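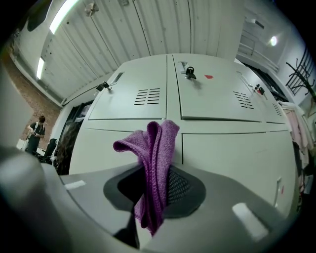 ## 5. Failure Analysis

### 5.1 Dropped and snagged garments in the locker task

The locker task was the only one of our garment tasks in which the policy did worse after more data was added. We first put this down to training noise and reran it with a different seed. The result was the same, so we went back to the demonstrations.

The task is simple to state. A knitted item has to be placed inside an open compartment of a metal locker bank, or taken out of one, and the jaw must let go without dragging the cloth back over the sill. Demonstrations were collected at the Vuvosthorpe site with hand-held grippers, one in each hand. Each gripper has its own camera, and a cube printed with square markers is mounted on it for tracking. A further camera looks down from head height. Only the gripper camera and the tracked pose are given to the policy; the head view is kept for review.

We reviewed 203 demonstrations by eye and marked every one in which the cloth moved with the jaw after the operator had opened it. There were 15. In the early Brimach runs, which used a smooth pad and a cotton towel, we had seen no such case. The pad used here has a fine mesh face, chosen because smooth pads let thin fabric slide out. On knitwear the mesh can hold a loop of yarn after the jaw has opened. Operators deal with this without thinking: they give the wrist a short shake, or wipe the cloth against the edge of the compartment. Both motions were recorded as part of the demonstration, and the policy learned them.

On the robot the shake is a problem. The arm is heavier and slower than a person's wrist, and the learned motion came out as a wide sideways swing with the gripper still partly inside the compartment. In two trials at the Estard lab the gripper struck the door frame. The first impact cracked the finger mount. The second bent a key that had been left in the lock of the next door, and the run was stopped by hand. The force limit did not trip in either case, as it had been set for contact along the approach axis and the blow came from the side.

### 5.2 Loss of tracking near the compartment

A second fault made the first one harder to find. When the gripper enters the compartment, part of the marker cube can pass out of view of the tracking camera. The pose filter then carries on from the last known velocity. If the operator shakes the cloth loose during that gap, the filter smooths over the shake and reports a slow drift. Our automatic check looks for sharp changes in pose, so it passed these recordings as clean. The shake could be seen in the gripper video, but the pose track had no sign of it.

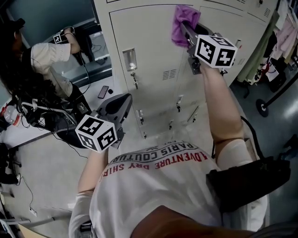
**Figure 2.** Head-height view of the locker task, with the purple cloth held in the jaws of the right gripper at an open compartment.

We also found that folded cloth lying over the pad hides much of the compartment from the gripper camera. Ribbed sections are the worst, since they stand up where a flat knit would lie down. With little else to go on, the policy appears to time its release from the shape of the fold. This would explain several early releases in which the item landed on the sill and slid off.

### 5.3 Changes made

The marked demonstrations were removed and the policy was retrained. We added a lateral force limit to the controller, and the arm must now back out of the compartment in a straight line before any wrist rotation is allowed. Keys are taken out of all doors before a robot trial — a step that was missing from our setup sheet. The pose check now rejects any recording with a tracking gap during release, whatever the filter reports.

The Nieminen pad, which has a coarser face, was tried as a replacement. It released knitwear cleanly but dropped lighter items during transport, and we went back to the mesh. The snagging itself is therefore still present. When it happens the arm now stops and holds its position, and an operator frees the cloth before the trial is logged as failed.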